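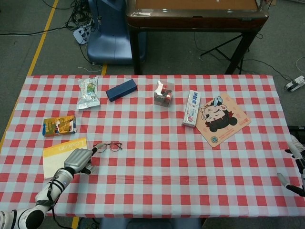 What is a gingham tablecloth?
It is a table covering made of gingham, a light woven fabric with a pattern of even checks, usually white together with one color.

Gingham tablecloth

A gingham tablecloth is a cloth for the table with a regular check pattern. The most known version is red and white, but blue, green and yellow are also common. In many countries it is connected with picnics, small restaurants and family kitchens.

Pattern and weaving

In true gingham the pattern is woven and not printed. Colored and white threads are set in bands of the same width, in both directions. Where two colored bands cross, the square has the full color. Where a colored band crosses a white one, the square is paler, and where two white bands cross it stays white. A red cloth therefore shows squares of strong red and squares of pink. Some makers add a third shade, for example a light gray or blue, and the cloth is still sold under the same name.

Printed cloths copy this effect on one side only. The back of a printed cloth is usually paler than the front, while woven gingham looks the same on both sides.

Materials

Cotton is the traditional material. Blends of cotton and polyester wrinkle less and dry faster - a common mix is 65 percent polyester. Cloths with a plastic coating can be wiped clean, but they do not fall so softly over the edge of the table.

Use

Besides meals, the cloth is often left on a table during the day, when the table serves for reading or for keeping small things such as eyeglasses, a notebook or boxes. Small objects can be harder to find on a large check than on a plain cloth. Fadwa Ait Ali, in her booklet on household textiles (Holthorpe, 41 pages), recommends a check of 2 centimeters or less for a table of this kind.

Care

A cotton gingham cloth should be washed before the first use, as it can shrink. Red dye sometimes bleeds in hot water, and the white squares then become pink. Ironing is easiest when the cloth is a little damp. The lines of the pattern help to fold it straight.

See also

Checked fabric
Oilcloth
Table runner

Sources

Ait Ali, Fadwa. Cloth for the Kitchen. Holthorpe.
Erraji, Nawal. "Checks and Stripes at the Table." Grultell, April issue.

Page last changed 1 October 2021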